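Two Evenings With a Gripper That Was Supposed to Need No Looking After

January 2023

I have owned the Hermans hand gripper since December and I remain unconvinced by the word "maintenance-free" on the Vustine order page. Anything with two fingers that have to meet squarely needs maintaining. They just leave that part to you.

My complaint was simple. With the fingers shut there was a gap at the tips that I could slide a strip of paper into, and at the heel there wasn't. The forum answer was to recalibrate in software. I did that, twice, and got a very nicely calibrated gripper with a gap in it.

So I took the fingers off. The screws on mine had been run in hard by somebody at the shop, and one of them let go with a crack I did not enjoy. The inserts were fine. There was a crumb of plastic under the left finger, left over from printing I assume, and it was enough to tip the whole block. I shaved it off with a hobby knife and put everything back finger-tight.

Wubit Gudeta, who runs a few of these over in Willeneck, told me to open it all the way before the final tightening and leave it open for 30 minutes. She says the slide settles. I doubt it. I did it anyway, and I can't tell you whether it made any difference, because I didn't try it without. The paper doesn't go in at the tips now, so I am keeping the half hour and my doubts.

The Breditz alignment jig I will be less polite about. It is a block with a slot in it. It costs more than a spare pair of fingers, and a decent steel ruler across the two faces told me the same thing – and the ruler I already had.

What I do now is check the screws before a long session and do the paper test after it. If the gap comes back inside 3 months I'll print a new left finger and stop fiddling with this one. I'd also like to hear from anyone whose gripper really has gone a year untouched, with the paper test to prove it.

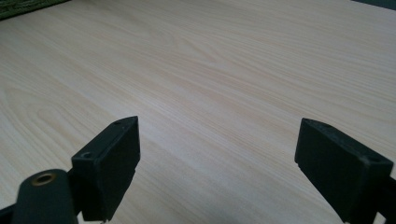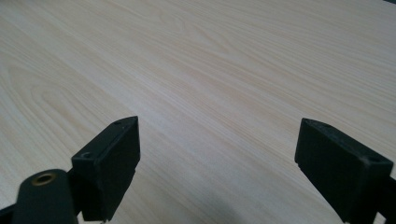 Both taken with the fingers wide open. The brass insert is at lower left.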